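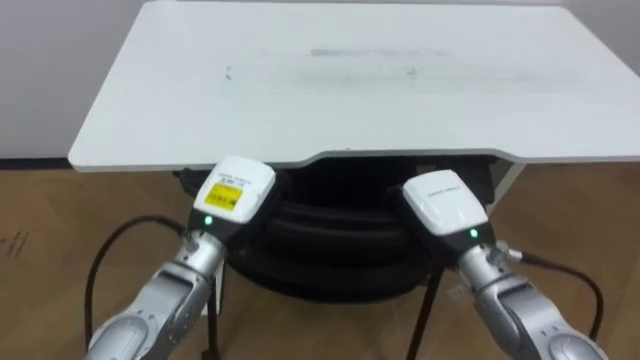

4. Does a clear desk help people work?

Figure 3. A white work surface with nothing set out on it. Faint grey smudges run across the middle of the top.

4.1 What the earlier claims rest on

The advice to keep a clear desk is old and cheap to give, and most offices that adopt it do so without asking for evidence. We began from the position that the evidence is thin. Of the in-house reports we were able to read, the majority compare staff before and after an office move, when lighting, noise, seating and often the line manager had changed as well. To credit the bare desk with whatever followed is a leap, and the reports make it in a sentence or two.

The Vavton report is the one most often passed around among the managers we spoke to. It states that people at cleared desks "felt more focused". The question was put to them by the same team that had brought in the policy, in a meeting, with the answers given aloud. We do not think much can be built on that. Lương's internal review is more careful and finds next to nothing, and perhaps for that reason we never met a manager who had heard of it.

There is also a muddle over words. "Clear" is used in some places for a desk with no paper on it, in others for one with no personal belongings, and in others again for one that is wiped and emptied at the end of the day but may look like anything at noon. These are different rules with different costs to the person sitting there. In what follows, "clear" means that nothing is left on the surface at the start of a working session (Figure 3). Marks, scuffs and stains were not counted as clutter, though two of our raters wanted them to be and the point was argued over for longer than it deserved.

4.2 Our own comparison

We followed 103 clerical staff at two sites, Trekine and Sondano, for 16 weeks ending in July. Each person spent half the period under a clear-desk rule and half without one, the order being set by lot. The work was routine: checking forms against a list, correcting addresses, passing doubtful cases to a supervisor. Error rates were taken from the supervisors' ordinary logs, which were kept for other reasons and which the staff had no cause to think we were reading closely. They had been told that the logs would be used.

Fifteen people dropped out, most of them from Sondano, where a change of contract fell in the middle of the study. We have left them out of the main comparison. Readers who distrust that choice, as we would in their place, should know that putting them back in does not alter the direction of any result.

4.3 What we found

Error rates did not differ between the two conditions by more than they differed between one week and the next. Speed did not differ either. What did change was what people said. Under the clear-desk rule, staff described themselves as better organised, and they kept saying so in weeks when their own logs were worse than usual. Elsie Hoani, who carried out the interviews at Trekine, noted that several people gave this answer and then, a few minutes later, complained of having lost something in a drawer.

In total 618 interview remarks were coded. Oanh Tôn and Thắng Hoàng worked separately and without knowing which condition a remark came from, although some remarks gave it away ("now that my tray's gone"). They agreed well on complaints and poorly on praise. We suspect that praise for a tidy desk is often no more than politeness towards whoever is asking, and have given it little weight.

4.4 Doubts about our own result

A finding of no difference is easy to produce by measuring badly, and we may have done so. The logs record errors that a supervisor caught. An error missed by everyone is missing from our data too, and it is possible that clear desks change the kind of mistake made while leaving the number caught much the same. Nor can we say anything about work that needs many papers open at once. Diệp Đặng, reading an earlier draft, objected that form-checking is just the sort of task in which a desk hardly matters, and we have no good reply.

The rule was also kept unevenly. At both sites items crept back by midday - cups, mostly, and phone chargers - and the supervisors let it pass. Whether a stricter rule would have done more, or only caused more resentment, is a matter we leave to Section 5, where Tươi Tô's figures on desk sharing are taken up.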